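讲稿备注：衣物整理与叠放，从一张桌子说起
主讲：Ramiro Echevarría
时长：35分钟，讲完留时间提问

开场

先等大家坐好，门口的人进来再开始。手机静音提醒一次就行，不用重复。

自我介绍控制在一分钟以内。我在Rastodar的布草房做过很多年，后来到Zarnell负责员工培训，现在主要给小型洗衣房和社区共用洗衣间讲课。今天讲的内容只有叠衣服，洗涤、烘干、去渍都不讲，有人问就请他去看Vidov那边的课。

问一下现场：家里有专门叠衣服的桌子的，请举手。一般举手的人很少。多数人在床上叠，或者在沙发上叠。床的问题是软，衣服压不出边；高度也低，弯腰时间长了腰受不了。沙发更窄，叠好的和没叠的容易混在一起。

说明今天的顺序：桌子，铺布，分堆，具体的叠法，最后是收尾和常见毛病。

第一部分：桌子

桌面高度大致到胯骨的位置，手肘微弯就能碰到桌面。个子差别大的家庭，照顾叠得最多的那个人。

桌子要大。一件成人上衣完全摊开，两边还要留出手活动的地方。很多人的桌子够放衣服，不够放胳膊，结果袖子老是掉到桌外，叠到一半又滑下去。

最好有两张桌子，一张干活，一张存放。存放的那张用折叠桌就可以，不用的时候收起来靠墙。两张桌子一前一后或者摆成直角都行，转身能拿到就好。不要隔着过道，走来走去费的时间比叠衣服还多。

这里可以讲Gbeho那间洗衣间的例子。他们原来只有一张长桌，待叠的放左边，叠好的放右边，中间留一块干活。东西一多，两边往中间挤，最后干活的地方只剩一条。后来添了一张折叠桌，别的都没改，下午的活提前了一个多小时干完。（停一下，让大家记。）

第二部分：铺布

桌面上铺一块布。布有两个作用，一是防滑，二是看得清。

颜色选深色，黑色最省事。浅色衣服放上去，边线一眼就能看出来，领口歪不歪、下摆齐不齐，不用凑近看。深色衣服多的家庭可以备一块浅色的换着用，不过我自己嫌麻烦，一直只用黑的。

布有点皱没有关系，不用熨。真正碍事的是厚的折痕和接缝，衣服压在上面会顶出一条印子。铺的时候把接缝让到边上去。布也不必把桌子盖得严严实实，角上露一点木头不影响干活。

不要用毛绒的毯子。毛会粘到衣服上，黑毯子配白衬衫，叠完还得再粘一遍毛。

布要常洗。很多人衣服洗得干干净净，铺布半年没动过。

第三部分：分堆

叠之前先分，不要拿一件叠一件。

怎么分，各家有各家的习惯。按人分，适合人口多的家庭，叠完直接送到各人房间。按种类分，适合一个人住或者两个人住，上衣一堆，裤子一堆，毛巾床品一堆。按颜色分只在衣柜本来就按颜色放的时候才有用，否则分了还要拆。

分好的堆放在第二张桌子上，不要放在干活的桌上。干活的桌面一次只留一件。

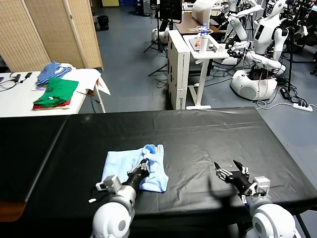

一次一件，听起来慢，做起来快。桌上有第二件，手就会去推它、挪它，眼睛也会跟过去。我们在Zarnell做过比较，同一个人叠同样一筐衣服，桌面清空的那次比桌面堆着的那次少用了很多工夫，而且叠出来的大小更一致。

堆的高度也要管。软的东西叠得太高会歪，歪了就倒，倒了就要重叠。薄的上衣可以多摞几件，毛衣和卫衣要矮一些。摞的时候，大的、厚的放底下，小件放上面。袜子和手帕不要夹在两件衣服中间，夹进去就找不着了。

毛巾和布单如果一时不叠，就平铺在存放桌的一角，让它垂一点下来也可以，不要团成一团。团着放一晚，第二天全是死褶。

第四部分：上衣的叠法

这一段边讲边做，用带来的浅色上衣示范。准备两件，一件做慢动作，一件正常速度。

第一步，摊平。正面朝下，领口离自己远，下摆靠近自己。先不急着叠，用手掌从中间往两边推，把里面的空气和鼓起来的地方推出去。很多人省掉这一步，直接折，最后怎么折都鼓一个包。

第二步，理角。下摆的两个角最容易往外撇，捏住往里收，让侧边成一条直线。洗过几次的棉布，侧缝会拧，不必跟着缝走，按衣服的外形走就行。

第三步，折袖子。一边的袖子连同肩膀往中间折，折线落在领口外侧一点。袖子过长就再折回来一次，不要让它超出另一边。然后换另一边，两边的宽度尽量一样。

第四步，对折。从下摆往领口折，一次还是两次看抽屉深浅。折之前看一眼有没有带子、抽绳露在外面，有的话压到里面去。细带子是最容易漏掉的，压在边上会勾到别的衣服。

第五步，压。手掌平压，不要拍。拍只能压中间，边上还是翘的。

（示范完问一句：哪一步没看清？通常是第三步，再做一遍，慢一点。）

提醒大家：折到一半发现鼓起一块，不要硬压，退回去一步，把那一层拎起来抖一下再放。硬压下去的褶，穿的时候就在胸口上。

第五部分：几样不好叠的

有带子的衣服。吊带、围裙一类，先把带子理顺，平放在衣身上，再按衣身折。带子不要打结，解的时候会把布拉变形。

连帽的衣服。帽子先往下折，盖在背上，抹平，再折袖子。帽绳塞进帽子里。

条纹衣服。条纹有个好处，可以拿来当尺子。折线跟条纹平行或者垂直，歪一点都看得出来，适合新手练手。我让新来的人先叠条纹的，叠一周再碰素色的。

有印花或徽标的上衣。图案朝上叠，找的时候方便。印花大的，避免折线从图案正中穿过，时间久了会裂。

薄而滑的料子。放在铺布上会好一些，还是滑的话，两层之间垫一张薄纸。出门装箱时可以这样做，平时不用。

床笠。每次都有人问。四个角套在一起，摊成方形，有松紧的边往里折，然后当普通床单叠。要求不要太高，叠成长方形就算成功。如果时间紧，这一条跳过，答疑时再讲。

第六部分：节奏和量

讲一下数字，别讲太久。

Rastodar布草房旺季一天要过2000件，平时300件上下的班次也有。量大的时候，靠的是动作固定。每个人的第一步都是摊平，第二步都是理角，换班的时候接过来就能干，不用看前一个人叠到什么样子。

家里用不着这个量。我让学员回去数过一次自己家一周的上衣，数得最认真的一位报了41件，她家四口人。按今天的叠法，练熟以后，这个量一个晚上抽点时间就够了。

不要攒。攒到周末一次叠，前面的衣服已经在筐里压出褶了。衣服干透、凉下来就叠，这时候最好定型。还潮的不要叠，收进柜子会有味道。

孩子可以参加。让他们从毛巾和手帕开始，叠得不齐也收进去用，别当着他们的面重叠。

第七部分：收尾

叠完以后做几件小事。

存放桌上的堆，一趟送走一堆，别想着一次抱完。抱的时候手托底，另一只手按在最上面一件。堆底下那件如果跟上面的颜色不一样，拿的时候容易看清分界，这个习惯可以保留。

桌面上捡一遍。纽扣、线头、洗衣标签掉在深色布上很显眼，顺手收掉。纽扣放进固定的小盒子，等有空一起缝。

铺布抖一抖，按原来的折线折回去，下次打开位置差不多就是对的。折叠桌擦干再收，锁扣扣好，搬的时候小心手指。

入柜的时候，新叠的放底下或者放后面，轮着穿，省得老是那几件磨得快。抽屉不要塞满，手伸不进去就说明该清理了。

常见毛病，按时间选讲

桌上放水杯。禁止，没有商量。

边看手机边叠。左右宽度一定不一样。

叠完不送走，在存放桌上放好几天，再从桌上直接拿去穿。这种情况很普遍，我家也有过。解决办法是把送走算进叠衣服的时间里，没送走就等于没叠完。

买叠衣板。新手用一阵可以，板子的尺寸是死的，孩子的衣服和大号的衣服都不合适。动作熟了就收起来。

答疑备用

问衣架还是叠放：衬衫、西装和容易皱的裙子挂，针织的叠。针织的挂久了肩膀会鼓。

问竖着放还是摞着放：抽屉竖着放，隔板柜摞着放。竖着放要折得更小一些，最后再对折一次，能自己立住才行。

问冬天的厚衣服：12月那一讲专门讲换季收纳，今天不展开。报名表放在门口桌上。

问讲义：下次寄出讲义的日期是4月27日，留了邮箱的都会收到。

问铺布在哪里买：什么布都行，旧的深色床单裁一块就能用，边上锁一道线，免得脱丝。

结束前请大家把示范用的上衣放回前面，椅子推回原位。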